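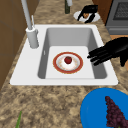

水槽里的盘子，还有一颗红果子。

2024年2月2日，星期五，阴，下午有小雨

闹钟没响之前就醒了。暖气管又在敲，一下一下的，从楼下往上走，到我这一层的时候声音最大。上个月Nitel的人来看过，说是管子里有气，放掉就好，放完安静了几天，现在又来了。躺着听了一会儿，索性起来。

烧水，泡茶，坐到桌前。手稿还剩第四章的后半和全部注释。这本书讲的是河上的摆渡人，作者年轻时沿河走访，把渡口一个一个记下来，谁家撑船，船是谁打的，收多少钱，冬天结冰怎么办。书不厚，但是难翻，难在船上的词。同一根竹竿，上游一个叫法，下游一个叫法，过了一座桥又换一个。作者都照录下来，有的加解释，有的不加。我原来以为查几本方言词典就能对付，后来发现词典里收的多半是城里人说的话，船上的话很少。

今天卡在一个动词上。意思大约是船快靠岸的时候，撑船的人把竿子往斜后方一点，让船头自己横过来。英文没有现成的词，我先写了pivot，觉得太像机器；改成swing round，又觉得太快。那个动作应该是慢的，人不怎么用力，是水在用力。最后写成一个短句，把动作拆开说，先放着。Darlene Nguyen看稿的时候大概会在旁边画一道线，说这里啰嗦。她画线我也认，她比我会写英文。

说到Darlene，上午她来了一封邮件，说Sulteo那边的出版计划又动了一次，原来说秋天，现在想提前，问我4月底能不能交全稿。我算了算，正文来得及，注释来不及。注释是最费工夫的，有的只有一行字，要翻半天的书。我回信说正文可以，注释要往后，能不能分两次交。她很快就回了，说她去问。她还说上次那批注释里，有一条讲渡口石阶磨损的，她很喜欢，念给她母亲听了。她母亲小时候也是坐渡船上学的，在另一条河上。她母亲听完说，石阶不是从中间先磨坏的，是从挑担子的人落脚的那一侧。我把这句话抄在本子上了。书里的作者也提过一句，说石阶“偏”，我当时翻成了uneven，现在想想，应该是指一边低一边高。下午改掉了，改成worn down on one side。

用Priditeo查了一会儿旧地图。这个网站时好时坏，今天算好的。找到了第四章里说的那个老渡口，图上只有一个很小的字，旁边画了两道短线。再早一版的图上连字都没有。对着书看，作者说渡口在一棵大樟树底下，往北是粮站，粮站再过去是小学。图上有粮站，没有樟树，地图当然不画树。我看着那两道短线看了很久，想弄明白它是指码头还是指浅滩。图例印得糊，放大以后更糊。

中午吃得很简单，昨天的剩饭加一个鸡蛋炒了，放了一点虾皮。吃饭的时候想起来今天是腊月二十三，北方的小年。家里那边是过二十四的，所以每年这两天我妈都要说一遍：他们今天，我们明天。她说“他们”的时候，指的是我爸那边的亲戚。我爸是北方人，搬到南边以后就跟着我妈过二十四，可是二十三那天晚上他会自己一个人在厨房里站一会儿，拿一块糖放在灶台上，第二天早上再把糖吃掉。小时候我以为这是他嘴馋。

吃完饭给家里打电话，那边已经是晚上。我妈接的，先说了天气，再说了菜价，再说楼上漏水的事。漏水的事说了有一年了，楼上换了房客，新房客不肯认，房东在外地。她现在在卫生间里放一个盆，夜里听得见滴水。我说我这边是暖气管敲，她说那我们娘俩差不多。后来让我爸来听，我爸说他挺好的，问我书翻到哪里了。我说翻到第四章，在讲一个姓方的撑船人。他问这人后来怎么样了。我说书里没写后来，只写到渡口拆的那一年，他把船拖上岸，倒扣着，拿来堆柴。我爸说，那船底要烂的，应该架起来。

我又问他那个动词。他没撑过船，但是年轻时在河工上做过两年，见过人撑。他想了想，说他们工地上管那个叫“让”，让一下，船头就过去了。我说书里不是这个字。他说那他就不知道了，各处叫法不一样。挂了电话以后我在稿子旁边用铅笔写了一个“让”，也许有用。英文里可以说let the bow come round，比我上午写的那句短。我把上午那句划掉，换成这一句，读了几遍，顺。

两点多出门，去寄东西，顺便走一走。天一直阴着，走到桥上开始下小雨，不用打伞的那种。邮局排队的人比平时多，都是寄包裹的。我寄的是两包茶叶，给姐姐的，里面还塞了一本给外甥的画册，讲火车的。柜台上的人把秤调了几次零，最后贴了单子，说要走两个星期。年肯定是赶不上了，我跟姐姐说过，她说元宵能到就行，到不了也没关系，茶又不会坏。

回来绕到Zepeda面包店。他们家的黑麦面包下午常常没有了，今天还有半个，切面有点干，我要了。店里换了一张新的价目表，字写得比原来大。等找钱的时候看见窗台上摆着几盆风信子，还没开，鼓着。我想买一盆过年，又怕放在暖气旁边开得太快，到初一就谢了。站着想了一会儿，没买。走出来又有点后悔，打算下礼拜再去看，要是还有就买一盆放在门口凉的地方。

在楼下碰到Jolanta Krawczyk，她正在往上搬一袋猫砂，我帮她提到她那一层。她问我是不是快过年了，我说是，下个周末。她说去年我给她的那种黏的糕，她后来煎着吃的，煎得有点过了，粘在锅上，但是好吃。我说今年还做，做好了给她拿。她又问我暖气，说她那里也敲，夜里敲得她的猫睡不着。她已经给Nitel打过电话，对方让她等一个回电，她等了整个上午没等到。我们说好，谁先等到就替另一家也说一声。她进门之前又想起一件事，说她有一本旧的水利词典，波兰文和俄文对照的，是她丈夫以前上班用的，问我有没有用。我说我不懂俄文，她说里面有图。

有图倒是真的有用。她找了一会儿才找到，书脊用布条粘过。我拿上来翻了翻，后半本有一些线条画，画各种船和闸，船身上标着号码，号码对着下面的词。第53页有一张平底渡船，和我书里写的很像，只是船尾的形状不同。我照着把各部分的名字看了一遍，俄文不认得，波兰文靠猜。有一个部件我一直没弄清楚，书里叫“拦水”，作者没有解释，我想过是挡板，也想过是舷边那一条。这张图上船头的内侧有一道横木，如果“拦水”就是它，那前面有一段就讲得通了：下雨天水积在横木前面，孩子拿瓢往外舀。我原先翻得不对，把孩子放到船尾去了。幸好还没交。

改这一处花了不少时间，前后几段都要跟着动。孩子在船头，那么撑船人就在孩子后面，他跟孩子说话的时候，孩子是背对他的。书里写“孩子没有回头，应了一声”，我早先读到这句没有在意，以为是孩子赌气。现在看，他只是在舀水，背对着。我把原来加的一个sulkily删了。翻译的时候最怕这种，自己没看明白，就替人家加一点情绪进去。

傍晚接着做注释。今天做了三条。一条是渡钱，一条是“义渡”，一条是龙王庙。渡钱的那条牵扯到几种钱币的换算，作者给的数字前后对不上，前面说挑担的加倍，后面的账又没有加倍。我翻回去对了几遍，觉得可能是两个不同年份的账，他抄到一处了。注释里只照实说两处不同，不替他圆。“义渡”那条比较好写，就是不收钱的渡，由族里或者乡里出田，田租养船养人。我找到一块碑的录文，里面记着当年捐田的人名和亩数，末尾有一句，说船夫不得向过渡人索取酒食，风大浪急不得强渡，夜间有急病来唤者不得推辞。我把这几句都翻出来了，注释因此长了一截。全书的注释合同上写的是有些200条左右的规模，没说每条多长，Darlene可能会要我删。先不删。

龙王庙那条没做完。庙早就没有了，地方志上说在渡口东，作者说在渡口西。两个都可能是对的，渡口自己也搬过。这要看河道什么时候改的。先记下来，下周去图书馆借那本讲河道的书。上次去的时候有人借走了，管理员说已经催还，催了也有一阵子了。

晚饭吃面包和汤。汤是胡萝卜和土豆的，放了一点莳萝，是跟Jolanta学的，她放得比我多。面包确实干，泡在汤里正好。吃着饭看了一点新闻，没什么要记的。

饭后把糯米粉的存量看了一下，不够做糕的，要再买。红枣有，桂花糖只剩一个底。去年做糕我用的是圆模子，蒸出来中间不太熟，今年想用浅一点的盘子，薄一些，蒸得透。我妈做糕是不看时间的，她拿筷子戳，戳出来不粘就行。我也戳，可是我戳的总是粘，等到不粘的时候又老了。电话里问过她，她说你火小。我说火已经最大了。她说那就是水少。下次多放水试一试。

临睡前想起我爸那块糖，就去柜子里找。没有灶糖，只有一包花生糖，还是夏天姐姐寄来的，有点回潮，粘纸。我剥了一块放在炉子边上。没有灶王爷的像，也不知道该说什么，就那么放着。然后去把窗关严，雨还在下，比下午大了一点，楼下停车的那排顶棚上声音很密。

坐回桌前又把今天改的那一段读了一遍。姓方的撑船人，船头舀水的孩子，竿子往斜后方一点。let the bow come round。读到这里觉得前面那个句子的主语离得太远，调了一下。再往下是过了河以后的事，岸上等着一个卖豆腐的，要赶到对面去，已经等了两趟，因为前面的人都带着猪。作者写猪写得很细，四只脚捆着，叫的声音在水上传得远。我把叫声翻成squeal，后来又看到再下面一页他用了另外一个字形容同一种声音，大概是哼。那么先是尖叫，到河心就只哼了。这两个字要分开，明天改。

给Darlene写了一封短信，把“拦水”的事告诉她，顺便问问她母亲那边的船，船头里面有没有一道横木。写完没有马上发，怕太晚，存着明天早上发。

明天要做的：发信；第四章后半再推一节；买糯米粉；给Nitel打电话；把词典还给Jolanta之前先把那几页图复印下来；家里过二十四，记得早一点打电话，晚了他们就睡了。

暖气管这会儿没有敲。花生糖还在炉子边上，明早吃。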